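Suchbegriff eingeben Suchen

Einwurf richtig lernen: Anleitung für Jugend- und Hobbymannschaften

Ein sauberer Einwurf bringt den Ball sicher zurück ins Spiel. In vielen Amateurspielen geht er trotzdem gleich wieder verloren, weil er falsch ausgeführt wird oder keiner der Mitspieler anspielbar ist. Die folgende Anleitung stammt aus dem Training der Hobbymannschaft von Hendonley und lässt sich ab der D-Jugend verwenden. 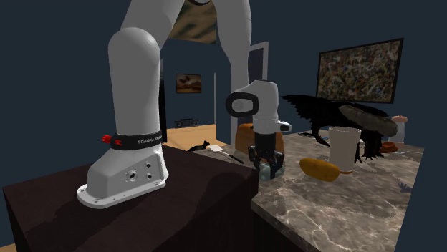
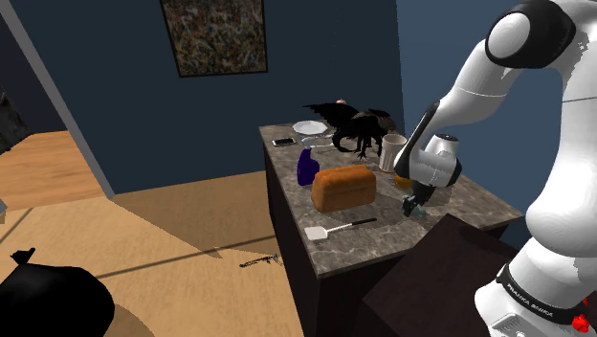

Beim Einwurf müssen beide Füße den Boden berühren, und zwar auf oder hinter der Seitenlinie. Der Ball wird mit beiden Händen geführt, von hinten über den Kopf. Wer den Bewegungsablauf zu Hause üben will, nimmt zuerst keinen Ball, sondern etwas Leichtes, das man mit beiden Händen greifen muss. Ein Brotlaib wie der auf der grauen Marmorplatte hat dafür eine brauchbare Form: länglich, oben gewölbt, gut von beiden Seiten zu fassen. Geworfen wird er nicht, es geht nur um die Haltung der Hände und den Weg über den Kopf.

Schritt 1: Der Griff

Die Hände liegen seitlich und leicht hinter dem Ball. Die Finger sind gespreizt, die Daumen zeigen zueinander. Zwischen den Daumenspitzen bleibt wenig Platz. Liegt eine Hand deutlich weiter vorn, bekommt der Ball einen seitlichen Drall und ist schlecht anzunehmen.

Schritt 2: Der Stand

Anfänger stellen die Füße schulterbreit nebeneinander. Die Knie sind leicht gebeugt. Wer sicher ist, geht in Schrittstellung, der hintere Fuß schleift beim Wurf mit. Er darf nicht abheben, bevor der Ball die Hände verlassen hat.

Schritt 3: Die Bogenspannung

Ball hinter den Kopf führen, bis die Ellbogen nach vorn zeigen. Dann das Becken vorschieben. Der Zug kommt aus dem Rumpf, die Arme folgen. Kinder werfen am Anfang fast nur aus den Armen, das gibt sich nach ein paar Wochen.

Schritt 4: Der Abwurf

Der Ball verlässt die Hände kurz vor dem Kopf. Die Handgelenke klappen nach. Für kurze Einwürfe auf den Fuß wird etwas später losgelassen, für weite etwas früher. Wer den Ball nur vor sich fallen lässt, riskiert einen Pfiff.

Schritt 5: Das Freilaufen

Othmane Samir lässt dazu drei gegen drei an der Seitenlinie spielen, 30 Einwürfe pro Seite. Ein Mitspieler kommt kurz entgegen, einer startet die Linie entlang, der dritte sichert nach innen ab. Nach jedem Einwurf wird gewechselt. Der Einwerfer rückt sofort ins Feld nach und bietet sich für den Rückpass an. Den Ball selbst spielen darf er erst, wenn ihn ein anderer berührt hat.

Häufige Fehler

Fuß in der Luft: mit geschlossenem Stand weiterüben.

Einhändiger Wurf: zurück zum Griff, ohne Anlauf.

Falscher Ort: Der Einwurf erfolgt dort, wo der Ball die Linie überquert hat. In der Partie gegen Narnville haben wir so in der 70. Minute zweimal den Ball abgegeben.

Abseits: Direkt aus einem Einwurf gibt es keines. Stürmer dürfen also hinter der Abwehr warten, und das sollte man auch in der Verteidigung besprechen.

Geübt wird am besten am Ende der Einheit, 22 Minuten reichen. Bei nassem Ball die Hände vorher am Trikot abtrocknen.

Kontakt: Redaktion Hendonley, Nesma Samir | © Alle Rechte vorbehalten | Nach oben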